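I have been suspicious of single-purpose storage for years. Corina gave me a banana hanger once and it went to the thrift store with the tag still on. So when Remo Hubmann told me I needed proper holders for the workshop in Zikthorpe, molded ones with a shaped hollow in the bottom, I said what I always say, that a shelf is already a holder. You put the thing on the shelf and the shelf holds it.

He didn't argue. He just kept bringing it up for 38 days (I was keeping track by then).

My problem with molded holders is that they assume you know what you own. A plain tray will take whatever you throw in it. A shaped one takes one shape, and the day you replace the thing it was made for, you have a piece of plastic with opinions. Annelies bought a set of 8 for her back room and I know for a fact that 5 of them have string in them now.

And they hog the room. Raised sides all the way along, little tabs sticking up at the open end, and you still have to leave a gap between one and the next so you can get your fingers in. I could fit twice as much on a bare board. It wouldn't be neat, I admit that.

The color I will give them. Black on bright yellow is easy to see from across the room, and I do like a shelf with a thick lip on the front — I have lost enough small jars over the edge of the old flat one. If somebody sold me the yellow shelf and kept the holders, I'd pay full price and say thank you.

Meinrad says I should live with them until July before I make up my mind. Fine. I can be patient about a shelf. But I want it written down that I expect to find string in them by then, and that some of it will probably be mine.
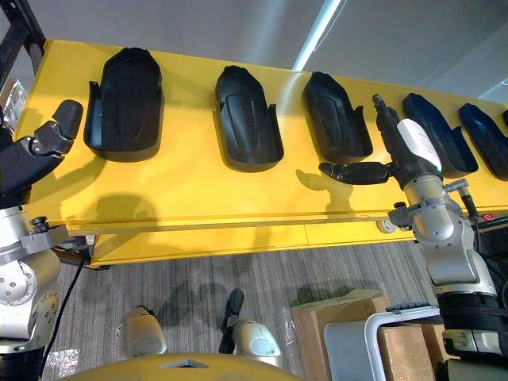
Black holders on the yellow shelf. Still not convinced.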